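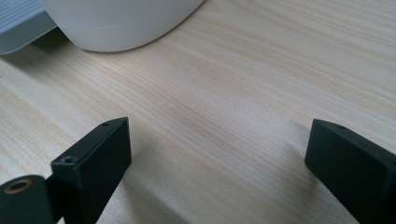
How long does it take to show a robot a new task by hand?

At Drunon it takes a morning for a short task, at around 100 tries.

I went through their workshop in July with Mikkel Briem, who runs the teaching room. Most of the work is done with hand-held grippers. You hold the tool, close the fingers on the thing you want moved, put it down where it belongs and start over. A camera on the tool records each go. My first dozen were too fast and Mikkel threw them out.

The other method is remote control. Golnar Kazemi sat me at the Tuvix station, where two handles drive a pair of arms across the room. It was harder than the hand tool. There's a small delay, and I kept overshooting the cup. She said new operators need a few days before their recordings get kept.

Their centre had 3523 recordings on file when I visited, mostly kitchen and bench tasks. Folding cloth has 400 and they still want more.

Tours run for an hour. Wear closed shoes, and leave your bag at the front desk. Parking is behind the Bahrami building, and the entrance is on the laneway side.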